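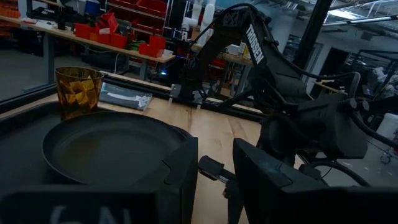

The amber glass, keeping its distance from the plate.

Home Posts Kitchen Odds and Ends Contact

I have been setting tables for most of my adult life and only this April did I find out I had opinions about trays.

My mother kept trays for sick people and Christmas. You got one if you had a temperature, with dry toast on it and a flat ginger ale. So when Hiyori Chiba told me she puts every place setting on a tray, even for lunch, even for one, I asked who was ill. She gave me the look I deserved and sent me home with a list.

The list said: dark tray, dark plate, one glass with some colour in it, and stop buying placemats. I own 20 placemats. I'm told this is a phase.
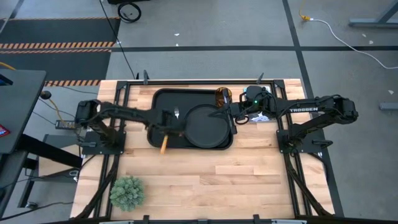

Page last changed: April, 4:20 pm

The black plate goes on the right half of the black tray, and I'll admit that on paper this sounded like a good way to lose a plate. Against the pale wood it works. The tray does the job a tablecloth does, minus the ironing, and the raised rim should take care of the peas.

The fork sits to the left, as forks have since before my grandmother, with its orangey-brown handle poking out over the near rim. Hiyori would call that sloppy. I call it easier to pick up. We have agreed to differ, meaning she'll move it when I'm out of the room.

The glass gets the top right corner of the tray or, on the days I'm feeling reckless, the bare wood behind it. Amber glassware was in every cupboard of my childhood and I swore I'd never own any – I now catch myself favouring the stuff. The diamond pattern catches the light nicely. My sister says it looks like a motel bathroom in Moose Jaw. She's getting the chipped mug next time she visits.

Still undecided on napkins. Folded under the fork looks like a restaurant, and anywhere else looks like I forgot.

Recent posts
The Noguchi soup bowls, one winter on
A drawer with 300 elastic bands in it
Gomau or Trindico: two tea towels, one grudge
What I did with the placemats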